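Kitchen table

From the Estbridge Home Encyclopedia, the open reference on houses and the things in them
Last edited 17/03/2022

A kitchen table is a table kept in or next to a kitchen and used for preparing food, eating everyday meals and a wonderful range of other jobs, from homework to sewing to fixing a bicycle wheel. It differs from a dining table mainly in where it stands and how hard it gets used. Few pieces of furniture see so much of a household's day, and few show it so plainly.

Contents
1 Name
2 History
3 Construction
4 Size and shape
5 Wood and finish
6 Care and repair
7 In language and custom
8 See also

Name

The word "table" comes into English through Old French from the Latin tabula, a board or plank. For a long time "board" did the same work in English, and it still does in phrases such as "room and board" and "bed and board." A sideboard was at first a table set to the side of the room. The phrase "kitchen table" simply says where the thing stands, though plenty of kitchen tables have spent part of their lives in workshops and laundry rooms.

History

In many medieval European houses the table was a loose top laid across trestles. It could be taken down after a meal and leaned against the wall, which freed the floor for work or sleep. Kitchens in large houses were a different matter. Cooks needed something that would stay put under a cleaver, and the heavy fixed worktable grew up there long before the family table did.

Those big kitchen worktables are a joy to look at. The tops are often thick planks of sycamore, elm or pine, scrubbed so many times that the softer grain has worn down and the harder grain stands up in ridges. Run a hand across one and you can feel which way the tree grew! Drawers under the top held knives, string, cloths and rolling pins.

In smaller homes there was usually one table for everything. Bread was kneaded on it and clothes were pressed on it. When fitted cabinets and continuous counters spread through kitchens in the twentieth century, a good deal of the cutting and mixing moved to the counter, and the table became lighter and more of a place to sit. Tubular steel legs and laminate tops, in cheerful reds, yellows and grays, were especially popular in North America in the years after the Second World War. Many of these sets are still in daily use.

The open-plan kitchen brought the island, and with it regular predictions that the table was finished. It has held on very well. An island is a fine place to stand, but a table puts everyone at the same height and facing each other, and small children can climb onto an ordinary chair.

Construction

The classic wooden kitchen table has four parts that matter: the top, the legs, the apron and whatever holds the top to the rest.

The apron is the frame of boards that runs just under the top and joins the legs. It keeps the legs from splaying and helps the top stay flat. In older tables the apron is joined to the legs with mortise and tenon joints, sometimes pinned with a small peg. In modern flat-packed tables the same corner is usually made with a metal bracket and a hanger bolt. The bracket has a poor reputation among furniture lovers, and it doesn't entirely deserve it. A well-fitted bracket can be tightened in a minute and lets the table go through a narrow door.

The fixing of the top is where a great deal of quiet cleverness lives. Solid wood swells across the grain in damp weather and shrinks again in dry weather, while its length hardly changes. A wide top screwed down hard on all sides has nowhere to go and may split. Makers get around this with wooden buttons that slide in a groove, with slotted screw holes, or with small figure-eight plates that pivot as the wood moves. All three are cheap and all three work.

Other common types include:

Trestle table — two end supports joined by a long rail, with plenty of leg room along the sides.
Pedestal table — a single central column, handy in a corner with a bench.
Drop-leaf table — hinged flaps held up by swinging legs or sliding supports.
Draw-leaf table — extra leaves stored under the top, pulled out from the ends.
Enamel-top table — a steel top with a baked glass surface, loved by pastry makers for how smooth it is.

Size and shape

A round table seating four needs a top at least 100 cm across if everyone is to have a dinner plate and a glass. A rectangular table for six is comfortable at 187 cm long, which leaves room for two people on each side and one at each end with no knocking of elbows. These are the lengths given in the Mahama pattern sheets, a set of home woodworking plans that went through 16 printings and is still passed around in photocopies.

Space behind the chairs matters as much as the top itself. A gap of 100 cm between the table edge and the wall lets a person walk past someone who is seated. Kitchens often can't offer that much, and this is where a bench against the wall earns its keep.

Round tables are lovely for talk. Rectangular ones use a small room better and can be pushed up against a wall. Ovals sit somewhere in between and have no corners to catch a hip on, a real pleasure in a tight kitchen.

Wood and finish

Pine, beech, birch, oak, ash, maple and rubberwood are all common. Pale woods have been in favor for kitchen furniture for a long time, partly for their looks and partly because they make a dim room feel brighter.
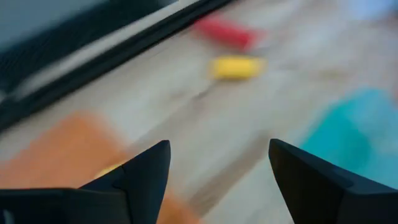 Beech and maple are close-grained and take knocks well. Pine is soft and dents easily, but it is cheap, light to carry and easy to sand, and an old pine top full of small marks has a warmth that is hard to get any other way. Oak is tough and handsome, with one weakness: it contains tannin, which reacts with iron and moisture to leave blue-black stains. A wet cast-iron pan set down for an hour will do it.

The finish changes daily life with a table more than the species does. Oil soaks in, feels like wood under the hand and can be renewed one patch at a time, but it needs doing again every so often. Hardwax oil lasts longer and is only slightly glossier. Varnish and lacquer form a skin on top that shrugs off spills for years — until the skin breaks, when the whole top usually has to be sanded back. Some cooks use no finish at all and scrub the bare wood, as in the old kitchens.

Pale woods also change color with light. Cherry and pine darken, walnut fades. A cloth or fruit bowl left in one place all summer can leave a clear outline of itself.

Care and repair

Wipe with a damp cloth, then a dry one. White rings in a varnished or waxed top are moisture trapped in the finish and can often be eased out with gentle warmth or a little oil and very fine steel wool. Black marks have gone into the wood and need sanding or oxalic acid, used with gloves and care.

A wobble nearly always comes from loose bolts or an uneven floor, so check the bolts first. Dents in bare softwood can be raised with a damp cloth and a warm iron, as the steam swells the crushed fibers. It is one of the most satisfying repairs in the house.

The town of Dulent holds a table-mending day each February in its old market hall, where people bring in wobbly, scorched and ink-stained tables and work on them side by side. A similar event has been held at Fliresus.

In language and custom

A "kitchen table business" is one started at home with little money. "Kitchen table issues" in American politics are the ones households talk over among themselves, such as wages, rent and the price of groceries. To "table" a motion means to put it aside in the United States and to bring it forward in Britain, a difference that has caused plenty of confusion.

See also

Apron (furniture)
Breakfast nook
Butcher block
Trestle
Wood movement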